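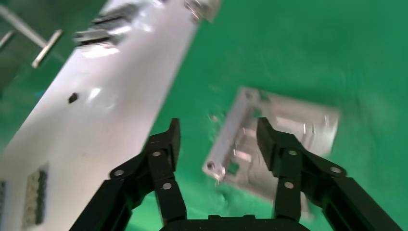

Ollow pivot pin kit 303 replaces all pivot pins and retaining rings in the Mameck two-finger linkage gripper. It was prepared after a fault which several customers reported to us: a pin moves sideways out of its link plate, the finger loses its guidance, and the gripper can drop the part or stay blocked in a half closed position. The silver pivot pins sit in the black link plates of both fingers, so their outer ends can be inspected from the side without taking the gripper off the arm. With a flat metal part with cut-outs, like the one lying between the open fingers, a worn pin is easy to miss, as the fingertips may still touch the part at a place where the grip feels firm. Please read the section about inspection before you order.

Category: Spare parts / Grippers / Safety related

What went wrong

The first report came from Thiele, where a gripper dropped a bracket during a transfer from a fixed table to a crate. No person was hurt. Gunther Heitmann from our service department received the gripper and found that the retaining ring on one pin was missing and that the pin had moved 2 mm out of the plate. The ring groove was cut too shallow. With clean work and light parts this does not show for a long time. With side load on the fingertip, for example when the finger pushes against the table before it closes, the ring is slowly pressed out of the groove.

We then asked for more grippers from the same production and opened them. The shallow groove was present in all pins from one supplier batch. Grippers with serial numbers that end in the letter C are affected. The letter is engraved on the rear side of the gripper base, next to the cable outlet. If the engraving cannot be read, please treat the gripper as affected.

Our first advice to customers was wrong, and we want to correct it. We wrote that it is enough to reduce the closing force. A lower force does not help against side load, and at Inalico a pin came out with the force at the lowest setting. The old advice was withdrawn on 2024-05-12. If you still have a printed copy of it in your workshop, please remove it.

How to inspect

Stop the robot and switch off the power to the gripper before you put your hand between the fingers. The emergency stop alone is not sufficient, as the fingers can still move when it is released.

Open the fingers completely. Look at each pin from both sides. The pin end must be flush with the ring, and the ring must sit flat all the way round. Now hold one fingertip and move it gently to the left and right. A small elastic movement is normal. A click, or a movement you can see at the pin, means that the gripper must be taken out of work until the kit is fitted.
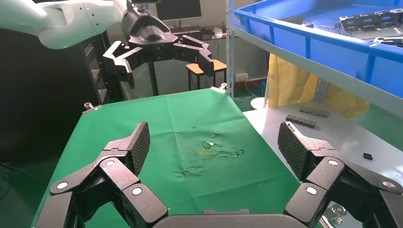

Repeat the inspection with the fingers in the closed position, then with a part between them. Use a part from your own production. In cells with two arms, both grippers have to be inspected, also when only one of them has the letter C, and the second arm has to be stopped during the whole work. We had one case in which a technician checked the first gripper correctly while the other arm was still enabled. It did not move, but we do not want to depend on this.

Until the kit is fitted, inspect affected grippers at the start of each shift. Do not carry parts above people or above an open walkway. Do not glue the rings – we have tested this and the glue runs into the joint.

Fitting the kit

The work takes some 26 minutes per gripper if you have a ring tool of the right size. Change one pin at a time, otherwise the finger comes apart and the links have to be aligned again. Put a thin film of the supplied grease on every pin. After fitting, run the gripper without a part, and do the reference run again in the controller menu.

The new pins have a deeper groove and a ring with a closed end. In our endurance test they ran 2000 hours with side load, and no ring moved. The test was done by Simin Pakzad, who can also send you the report in English or German.

Contents of the kit

Pivot pins for two fingers
Retaining rings, with spare rings
Grease in a small tube
Printed instruction with drawings

The ring tool is not included.

Ordering

Owners of affected grippers receive the kit free of charge until the end of August. Please send us the serial number – a photo of the engraving is also fine. Old pins should be returned in the same bag, also the damaged ones. For other grippers the kit can be ordered in the normal way.

Related items
Ring tool for Mameck grippers
Fingertip pads, crosshatched, pair
Joint grease, small tube
Mameck gripper base cover
Service notice: cable outlet on older bases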